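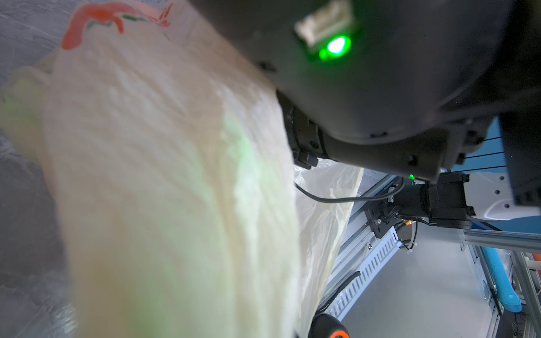 Pladia Produce Desk wrote:
> The Brendside branch asks whether a whole napa cabbage may stay in the shop bag
> until it is needed, or whether it must be moved to a basket with the fruit.
> Our current sheet is silent on the point.

The Sildale office thanks the Produce Desk for its inquiry. A whole cabbage may remain in a plastic bag, provided the bag is left open at the top. It should not share a basket with fruit.

Fruit is to be kept in the green mesh baskets.

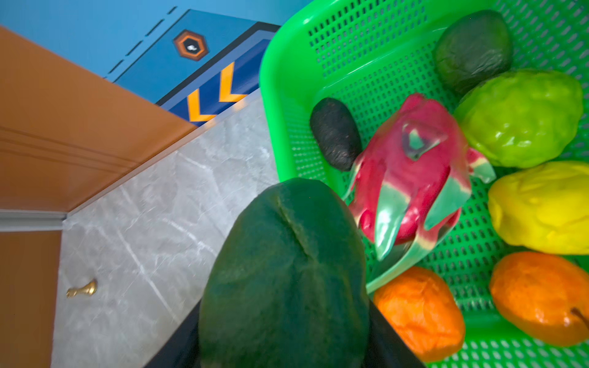

Each basket should hold one layer only, with the heavier pieces set down first and avocados placed toward the back. Dragon fruit bruises at the tips and should be lifted from beneath – never by the scales.

Bags in good condition are to be flattened and returned to the drawer. The Carrasco store received 300 new ones in February, and branches may request up to 90 under form 2687.

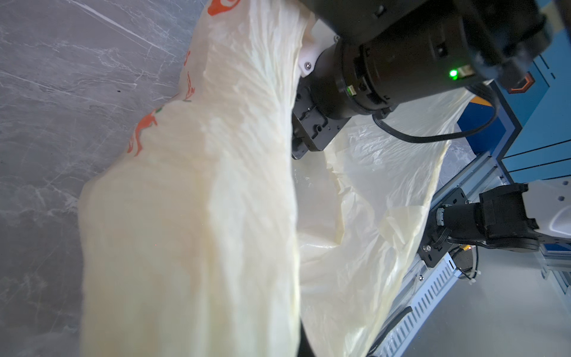 Page last modified: February, 4:32 p.m.

Branches are reminded that a bag should be opened fully before anything is placed inside. Produce pushed into a half-closed bag tends to tear it along the side.

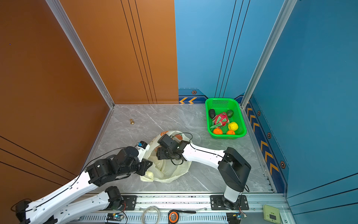
Baskets should stand to the rear of the packing area – clear of the bag – so that the space in front remains free. Further questions may be addressed to this list.

Sildale Office, Stores and Provisions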